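Subject: Re: [direct-buy] Flivley sofa vs. store sofa, any regrets?

On a morning in January a list member wrote:

> We need a new sofa before the in-laws come in spring and I keep going
> back and forth. The one we like at Costigan is 3260 dollars with
> delivery. Flivley has something that looks very close for 1470, sold
> online only, ships in boxes. Same width, same kind of legs, both say
> kiln-dried hardwood. I have never bought furniture I couldn't sit on
> first.
>
> Questions for anyone who has done it:
>
> How bad are returns, really? The page says "free trial" but then
> there is a pickup fee further down.
>
> Is the price gap just the showroom, or is the thing built worse?
>
> Has anyone compared Flivley with Dollatholm? Their prices are close
> to each other but the Dollatholm site says almost nothing about the
> cushions.
>
> Also, do the fabric swatches match what shows up?

I bought a Flivley sofa the winter before last and my sister-in-law has the Dollatholm one, so I can answer most of this. I sat on the Costigan floor models too, several times, before I gave up on them.

Returns first. The trial is free in the sense that you get the price of the sofa back. You don't get back the pickup fee, and when I ordered, that was 77 dollars per box. Read that again, because I missed it. My sofa came in three boxes. A sectional comes in more. If you send back the whole sofa you pay the fee for every box, so for a three-box order you should think of the trial as costing you 231 dollars if it doesn't work out. That is still a lot less than a restocking charge at a store, at least the stores near me, which take a percentage. But it isn't free.

The second thing about returns is the packaging. They say you don't need to keep the cartons. The pickup people told me on the phone that they would rather have them, and that without them the pieces have to be wrapped, and the wrapping is your job. I kept the cartons flat behind the water heater until the trial was over. If you have a garage, do the same.

On the price gap. I can only speak to what I could see and feel. The frame on mine is solid where I can get at it from underneath. The corner blocks are screwed and glued. The Costigan floor model was the same as far as I could tell by turning up the dust cover a little, which the salesperson did not love. Where they differ is the seat. Costigan uses eight-way hand-tied springs on that line and Flivley uses sinuous springs, the S-shaped kind that run front to back. Plenty of people will tell you hand-tied is better. I couldn't feel it when I sat down. It may matter in ten years. I decided that for a gap of 1790 dollars I could find out in ten years.

The other difference is the arms. On the Costigan one the arms are padded all the way down. On mine there is padding on top and at the front, and the outside of the arm is fabric over board. If you have people who sit on the arm of the sofa, or kids who run into it, you will notice that. If it goes against a wall you won't.

Delivery is part of the gap too. Costigan brings it in, sets it up and takes the trash. Flivley left mine inside the front door and that was the end of it. The largest box was heavy enough that two of us had to stop on the stairs. Assembly was not hard. The arms slide onto brackets, the back drops in, the legs screw on by hand. It took us an evening with a break for dinner. Don't tighten anything until all of it is together or the brackets won't line up — we had to back one side out and start over.

On swatches, order them, and order more than one color. They are free if you stay under the limit and they come by regular mail. Then do the following with them, which I did with the second batch and wish I had done with the first. Look at them at night with your own lamps on. The gray I picked on the screen was nearly green in our living room. Rub one hard with a pair of dark jeans. Put a little coffee on one and leave it overnight. Pull at the cut edge with your fingers and see how easily it comes apart, since a weave that frays on the swatch tends to slip at the seams later. And bunch one up in your fist and let go. Some of the heathered ones stayed creased for a day.

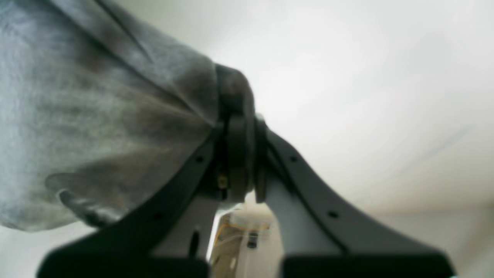
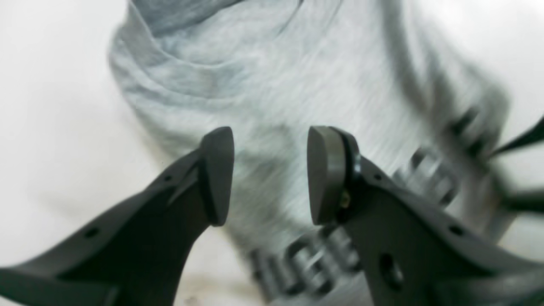

Gray fabric at the gripper in the first, the two gripper fingers in the second.

As for whether the swatch matches what arrives, mine did, close enough that I had to hold it against the cushion to see any difference. My sister-in-law's didn't. She got a Dollatholm in what they call oatmeal and it was a good bit yellower than the sample. They offered her a partial credit or new covers. She took the covers and those took 4 weeks to come. The new ones matched. So ask whether the swatch is from a current roll. Both companies will answer that if you write to them, though Flivley answered me the same day and Dollatholm needed a second email.

Now Flivley against Dollatholm in general. I have sat on both a lot, so take this as one person's opinion with some hours behind it.

The Dollatholm seat is deeper. If you are tall, or you like to put your feet up, you will like it better. I'm not tall and I end up with a pillow behind me every time I visit. Check the seat depth on the diagram and then measure the chair you like best at home. The overall depth of the sofa won't tell you, because the back cushions take up a different amount of room on each.

The Dollatholm cushions are softer. You are right that the site says almost nothing. I asked, and they told me it is a foam core with a fiber wrap, and would not give me the density. Flivley lists the density on the spec sheet, which you have to download. The Flivley ones were too firm for the first month or two and then they were fine. The Dollatholm ones were comfortable the first night and by now the seat at the end by the TV has a clear dip in it. They do flip over, and she does flip them, and it helps some.

Covers come off on both. On the Flivley the zipper runs along the back and partway down the sides, so getting the cover back on is not a fight. On the Dollatholm it's only along the back. Neither company says machine wash. I have washed one of mine cold and hung it up and it went back on with some pulling. I would not put one in the dryer.

Warranty is about the same on paper. Frame is long, cushions are short, fabric is shorter than that. I haven't had to use mine. At Costigan they try to sell you the fabric plan on top, and you should read what it covers before you say yes. The copy I was handed covered stains from a single accident and did not cover wear, pets or anything that built up over time.

One more option if you are within driving distance. There is a clearance warehouse in Clutden that gets returns from a few of the online brands. I have seen Flivley pieces there more than once, usually missing a box or with a scuffed leg. Prices are good but nothing has a trial period and you have to haul it yourself. Bring the dimensions of your doorway and a tape measure. I would go there for a chair or an ottoman. For a sofa you want to keep a long time I'd rather have the warranty in my name.

If you do order online, some practical things:

Measure the tightest turn between the street and the room, and compare it with the largest box. The box size is on the shipping tab and is bigger than you'd think.

Ask for the delivery window in writing. In-laws in spring is fine if you order now and the fabric is in stock. If it says made to order, count from the day they confirm and not the day you pay.

Take pictures of every box before you open it, all sides. A friend had a crushed corner and the first thing they asked for was a photo of the carton.

Wait for a sale only if you don't need it. Flivley seems to run one every holiday weekend and the discount is never very different from the last one. The price I paid was lower than the 1470 you are seeing, but I also waited most of a fall sitting on folding chairs to get it.

For what you describe I would order the swatches this week, from both, and go sit at Costigan once more with a tape measure so you know what seat depth you like. Then buy whichever of the two online ones is closest to it. If you find you want the soft arms and somebody to carry it up the stairs, the store one is a decent sofa and you wouldn't be getting cheated, you'd be paying for those.

If you want the Flivley spec sheet I can send it off list. It's too big for the attachment limit.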